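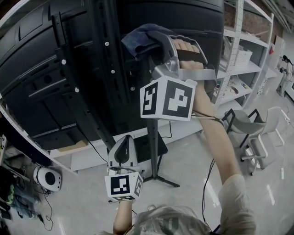
Fig. 1. Folded blue cloth at the top of the black shelving. White shelving with a woven basket to the right.

Unit 4 handout: Storing folded textiles on open shelving
By Yamuna Gowda — June

This site uses cookies to remember your reading preferences. Accept / Manage settings

These notes go with the fourth unit of Household and Small Workplace Storage. Read them before the practical. The worksheet is separate and has to be handed in at the end of the session.

1. What goes where

Start with how often a thing is used. Cloths, towels and covers that come out every day belong between hip and shoulder height. Things used once a month or less can go above the head or close to the floor. Folded cloth is one of the few things that does well on a high shelf. It weighs little and it doesn't break if it slips. Jars, tools and full boxes should stay lower down.

A high shelf has one drawback. You are working with your arms up and you can't see the surface you are putting things on. Fold the cloth before you lift it, with the folded edge facing out, and push it back far enough that it doesn't hang over the front. If you have to stand on your toes, the shelf is too high for that item.

2. Two kinds of shelving

Figure 1 has both of the types we deal with in this unit. Look at the uprights. The black structure has a perforated post with bolts in it, and the white metal unit also has perforated uprights.

Holes in an upright often let you change the spacing of the shelves. Measure the tallest stack you plan to keep and add a hand's width for your fingers. A common mistake is to space every shelf evenly, which leaves a lot of unused air above thin stacks.

Slotted or molded panels let air through, and that matters for textiles. Cloth put away slightly damp will smell within days on a closed shelf. Slots can also catch loose threads and hems, so line them with a sheet of card if the cloth is a loose weave.

3. Baskets and small objects

A basket on a middle shelf works as a drawer. Keep one kind of thing in it. Small objects left directly on a shelf tend to spread until the shelf is full, and then get pushed to the back. Put them in trays or lidded boxes, with the label on the short side facing you.

4. The floor

Bags and cables collect on the floor near shelving. Before you reach for a high shelf, clear the patch where your feet will be. Glossy floors show clutter well but can be slippery in socks. Coil cables and hang them, and move power strips back to the wall.

5. Worked problem

The Brurkberg store room has 1,396 folded covers. One shelf holds 60. Divide and round up: 24 shelves. The last one will be only partly filled — use it for returns. Now do the same for the Rarkholm room, which has 3,000 covers and the same shelves. Then say how your answer changes if 700 of them are moved to baskets.

6. For the practical

Bring a tape measure, a pencil and one cloth of any size. Work in pairs. Write down the height of each shelf before you change anything.

Related handouts
Unit 3: Folding methods compared
Unit 5: Labels and lists
The Nambiar linen cupboard, a case study
Praler exercise sheet: measuring an alcove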